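March 5, 2026, rights desk / bindery notes

Barreto reprint. Portuguese rights back with the estate since August, contract still unsigned our end. Chase.

Print run settled at 1,000, not the 2,226 Stukbridge quoted for. They requoted same day, unit price up a bit, livable.

Proofs, second pass. Chapter 9 still has the old translator's footnotes in it, take out. Running heads wrong on 2 pages. Hyphenation awful thruout, is it the Spanish dictionary loading again?? Check before blaming the typesetter.

Glue test on the Wandow stock: spine cracked at first full opening. Tried the softer adhesive, better, leave overnight under weights and look again.

Jacket copy: cut "rediscovered classic". Everyone's is. Need a line from the Visthorpe preface instead, permisson asked, no reply.
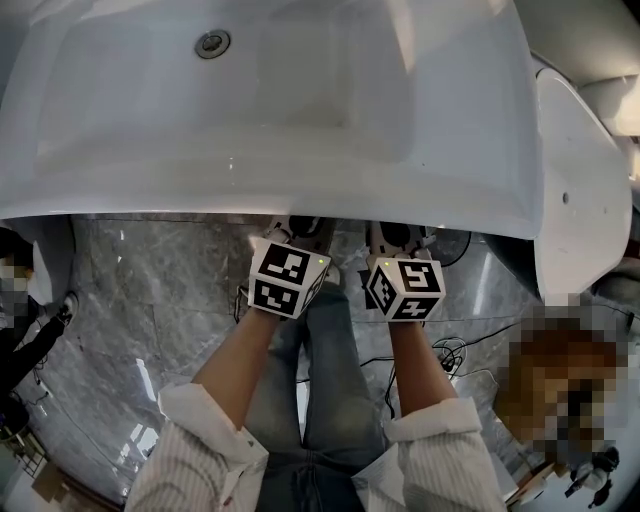
White tub, both hands under the rim. Gray marble-pattern floor.

Still to do: ISBN for the paperback, spine width once paper is fixed, send the sample chapter to Visthorpe again (first one bounced, file too big). Ask Stukbridge if nearly full pallets ship at the same rate.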